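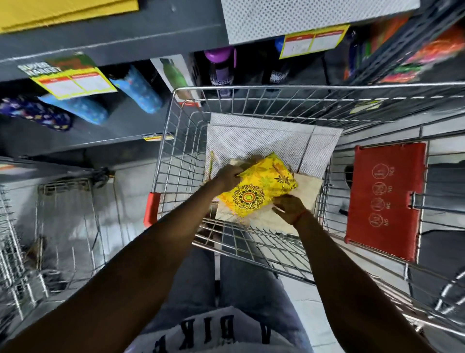 Latrice Pennington has never seen the point of a breakfast menu that runs past one page. Her own place, Margaritis, has five dishes on it and shuts its kitchen at noon, and she says that if people want a long lunch they can walk up the hill to somebody else.

Food & Drink > Eating Out > Features

Margaritis sits at the bottom of Rivley's main street, between the key cutter and a shop that sells school uniforms. It has 24 seats, most of them at shared tables. The town has 4000 people in it, and on a fair morning in August a good number of them seem to be standing outside.

The thing to order is the baked eggs. They come in a shallow dish with white beans, tomato and a lot of dill, and a slab of toast that has been buttered right to the corners. I had them twice. The second time I asked for the beans without the eggs, which the kitchen does for £2 less, and I preferred it that way.

The porridge is made with water and salt and served with stewed plums. It divides people. My brother-in-law left half of his and finished my toast.

Coffee comes from Flekora, a small roaster over in Hullow, and it is on the dark side. There is one size of cup. Tea arrives in a pot with a second pot of hot water, and the milk is in a jug big enough to be useful — a small thing, but I notice it.

Cletus Begay bakes the bread. He starts at three in the morning and gets through 900 rolls in a busy week, a fair share of which go to the two pubs and the primary school. The seeded one is the best of them. By ten it has usually gone, and the plain white that replaces it is decent but goes stale by evening.

Service is quick and not very chatty. You pay at the counter before you sit down, and they don't take bookings. The room gets loud after nine, so go early if you want to talk, or take a roll down to the river wall. The benches at the far end get the sun first.

Last updated: August

Contact us | © Rivley Table | Back to top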